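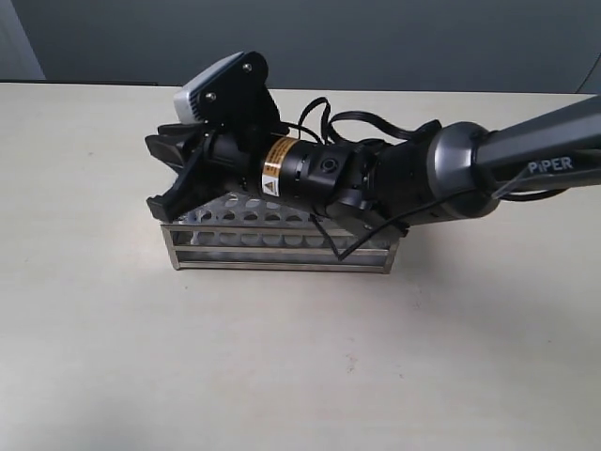 Capítulo 4
Gradillas, soportes y orden del puesto de trabajo

Objetivos del capítulo

Al terminar el estudio de este capítulo, el alumno deberá ser capaz de:

Reconocer las partes de una gradilla metálica y emplear su nombre correcto.
Elegir el soporte adecuado según el diámetro y la longitud de los tubos.
Disponer la gradilla en la mesa de manera que el trabajo pueda realizarse sin cruces de manos ni desplazamientos innecesarios.
Numerar las posiciones y llevar el registro correspondiente en el cuaderno de laboratorio.
Limpiar, secar y almacenar las gradillas al final de la práctica.

Conocimientos previos

Se recomienda repasar el capítulo 2 (material de vidrio de uso común) y el apartado del capítulo 3 dedicado al rotulado de recipientes. No se requieren conocimientos de química analítica.

4.1 Introducción

El tubo de ensayo es un recipiente de fondo redondeado y, por consiguiente, no se sostiene por sí mismo. Todo trabajo con tubos exige un soporte, y de la calidad y la colocación de ese soporte dependen tanto la seguridad del operador como la fiabilidad de los resultados. Una muestra derramada se pierde; una muestra cambiada de sitio permanece en la serie y la falsea, a menudo sin que el error se advierta hasta el momento del cálculo.

En los laboratorios escolares la gradilla suele tratarse como un objeto secundario. Se toma del armario la primera que aparece, se llena en el orden en que llegan los tubos y se deja donde haya un hueco. Este capítulo propone un procedimiento distinto, aplicable desde las primeras prácticas del curso, y dedica especial atención a las gradillas de acero inoxidable, que por su duración y facilidad de limpieza resultan apropiadas para el uso intensivo de un centro docente.

4.2 Partes de una gradilla metálica

La gradilla de acero inoxidable más habitual tiene planta rectangular y se compone de una placa superior perforada, un nivel inferior y los elementos que unen ambos. En la fotografía que abre el capítulo se aprecian las filas de orificios circulares de la placa superior y, a través del frente abierto, otra fila de orificios en el nivel inferior. Dos barras metálicas horizontales recorren el frente, y unos postes verticales cortos forman las esquinas.

Cada una de estas partes cumple una función determinada:

Placa superior. Guía el tubo y lo mantiene en posición vertical. El diámetro de sus orificios determina qué tubos admite la gradilla.

Nivel inferior. Limita el movimiento de la parte baja del tubo. Cuando está perforado, conviene comprobar que el fondo del tubo descanse en el orificio correspondiente al de la placa superior y no en el contiguo, pues en este último caso el tubo queda inclinado.

Barras. Aportan rigidez al conjunto. En las gradillas de frente abierto dejan a la vista buena parte del tubo, lo que permite observar cambios de color o la formación de un precipitado sin necesidad de extraerlo.

Postes. Mantienen la separación entre los niveles y transmiten el peso a la mesa. Un poste deformado por un golpe hace que la gradilla cojee, defecto que debe comunicarse al profesor antes de iniciar la práctica.

Existen también gradillas de madera, de plástico y de alambre recubierto. Las de madera son ligeras, pero absorben los líquidos y se manchan con los colorantes. Las de plástico ofrecen variedad de colores, útil para distinguir grupos de trabajo, aunque no todas soportan el calor de la estufa. Las de alambre se escurren con rapidez y sujetan el tubo con menos firmeza.

4.3 Elección de la gradilla

Antes de retirar la gradilla del armario se comprobarán tres aspectos: el diámetro de los orificios, la altura total y el número de posiciones.

El tubo debe entrar sin esfuerzo y quedar sin holgura apreciable. Un tubo que entra forzado puede romperse al extraerlo, con riesgo de corte en los dedos; uno que queda suelto se inclina y entrechoca con los vecinos. La prueba se hace siempre con un tubo vacío.

En cuanto a la altura, la boca del tubo ha de sobresalir lo suficiente de la placa superior para que pueda asirse con comodidad. Si el tubo es demasiado corto, el operador tenderá a empujarlo desde abajo o a inclinar la gradilla, y ambas maniobras están prohibidas en las normas de este manual.

Por último, se preferirá una gradilla con más posiciones que tubos. Las posiciones libres permiten separar las muestras de los patrones y dejar un lugar reservado al blanco. Una gradilla completamente llena no admite ninguna corrección durante el trabajo.

4.4 Colocación en la mesa

La superficie de trabajo debe estar despejada, seca y nivelada. Las mesas de color claro facilitan la detección de gotas y salpicaduras coloreadas; en las oscuras puede colocarse debajo de la gradilla una hoja de papel de filtro.

La gradilla se sitúa con su lado más largo paralelo al borde de la mesa, de frente al operador y a una distancia que le permita alcanzar la última fila sin pasar la manga por encima de la primera. Los reactivos se disponen en el lado de la mano dominante y el recipiente de residuos, en el lado contrario. Con esta distribución – sencilla, pero rara vez respetada en las primeras sesiones – los brazos no se cruzan y el goteo de la pipeta no cae sobre tubos abiertos.

Los cables, mangueras y cordones de cualquier aparato se mantendrán alejados del material de vidrio. Un cable que roza la boca de los tubos puede volcar uno de ellos al menor tirón. Se recogerán asimismo el cabello largo y los cordones de las gafas de protección.

4.5 Introducción y extracción de los tubos

El movimiento correcto es siempre vertical. Para introducir un tubo:

1. Sujételo por el tercio superior, con el pulgar y dos dedos.
2. Sitúelo sobre el orificio elegido, sin tocar los tubos próximos.
3. Hágalo descender hasta que atraviese la placa superior.
4. Compruebe por el frente que el fondo ha llegado al orificio correcto del nivel inferior.
5. Suéltelo cuando note que descansa por completo.

Para extraerlo se procede en orden inverso. El tubo no se gira para vencer una resistencia. Si no sale con suavidad, se avisará al profesor, quien decidirá si procede vaciarlo con pipeta antes de retirarlo.

La gradilla cargada se transporta con las dos manos, una en cada extremo, y nunca se sujeta por los tubos. En los trayectos entre mesas se utilizará una bandeja de bordes altos.

4.6 Numeración y registro

Las posiciones se designan mediante una letra para la fila y un número para la columna. La fila A es la más próxima al operador y la columna 1, la situada a su izquierda. Para evitar que la gradilla se gire por descuido, se marcará la esquina A1 con una tira de cinta adhesiva resistente al agua.

El cuaderno de laboratorio recogerá un croquis de la gradilla con el contenido de cada posición. El croquis se dibuja antes de llenar los tubos. Cada tubo llevará además su propio rótulo, dado que la posición por sí sola no lo identifica una vez extraído.

Caso práctico: el almacén del centro Ciletti

El laboratorio docente Ciletti efectuó en abril el recuento de su material de vidrio. El inventario del curso anterior indicaba 1382 tubos de ensayo; el recuento arrojó 131 menos. Al revisar los cuadernos se comprobó que la mayor parte de las bajas anotadas correspondía a roturas durante la extracción y que casi todas se habían producido con una misma combinación: tubos de pared gruesa en gradillas de orificio estrecho.

El centro decidió separar el material en dos armarios, denominados Otden y Pickering por el nombre de las aulas contiguas. En el primero se guardan las gradillas de orificio ancho con sus tubos; en el segundo, las de orificio estrecho con los suyos. El almacén fijó además una existencia de 1000 tubos en uso y pasó el resto a reserva.

Cuestiones para el debate en grupo: ¿qué información debería figurar en el cuaderno para que la causa de una rotura pueda conocerse meses después? ¿Qué inconvenientes puede presentar la separación en dos armarios cuando varias clases trabajan a la misma hora?

4.7 Limpieza y almacenamiento

Concluida la práctica, se retiran todos los tubos y se lava la gradilla con agua templada y detergente neutro. Los orificios se repasan con un escobillón fino, tanto en la placa superior como en el nivel inferior, donde suelen acumularse los restos de líquidos derramados. Se aclara con agua abundante y se termina con agua destilada.

El acero inoxidable resiste bien la mayoría de los productos de uso escolar, pero no es inalterable. El contacto prolongado con ácido clorhídrico o con lejía puede producir picaduras. Los derrames de estas sustancias se aclararán de inmediato, sin esperar al final de la sesión. No se emplearán estropajos metálicos.

La gradilla se deja escurrir boca abajo sobre papel absorbente y se guarda seca. En el armario no se apilarán más de dos, y las pesadas ocuparán siempre los estantes inferiores.

Términos clave

Blanco: tubo que contiene todos los reactivos excepto la muestra.
Gradilla: soporte destinado a mantener los tubos en posición vertical y ordenada.
Holgura: espacio libre entre la pared del tubo y el borde del orificio.
Patrón: disolución de concentración conocida que se emplea como referencia.

Actividad inicial

Por parejas, retiren del armario una gradilla metálica y otra de distinto material. Dibujen ambas en el cuaderno, señalen sus partes y anoten qué tubos del laboratorio admite cada una. Conserven los dibujos, que se utilizarán de nuevo en el apartado 4.8, Preparación de una serie de diluciones.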